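4. Preparing the kitchen worktop scene

This section applies to student teams entering the simulated household task of the Hernberg Schools Robotics Competition. It assumes that the Menen simulator has been installed as set out in Section 3.

4.1 Loading the scene

1. Start Menen and sign in with the team account issued by your school.
2. Open the Scenes menu and select Kitchen, then Worktop.
3. Enter 458 in the box marked Layout. All practice rounds use this layout.
4. Select Load and wait until the progress bar closes.

Note: On older school computers loading may take roughly 100 seconds. Do not press Load a second time.

4.2 Checking the view

5. Choose Fixed View from the Camera menu.
6. Confirm that the black oven stands at the left of the marble worktop and that its display is lit in red.
7. Confirm that the small white mug is near the wall. If either item is missing, reload the layout before continuing.
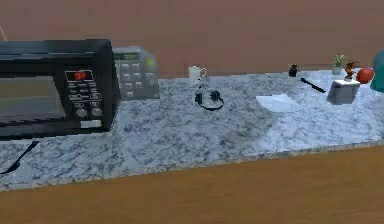 8. Save the scene under the team name, followed by the round number.

Caution: Objects must not be moved by hand once the scene has been saved. Any change will be recorded in the log and the round will not be marked.

4.3 Error codes

137: The layout number was not recognised. Repeat step 3.
1,185: The log folder is full. Ask the supervising teacher to clear it.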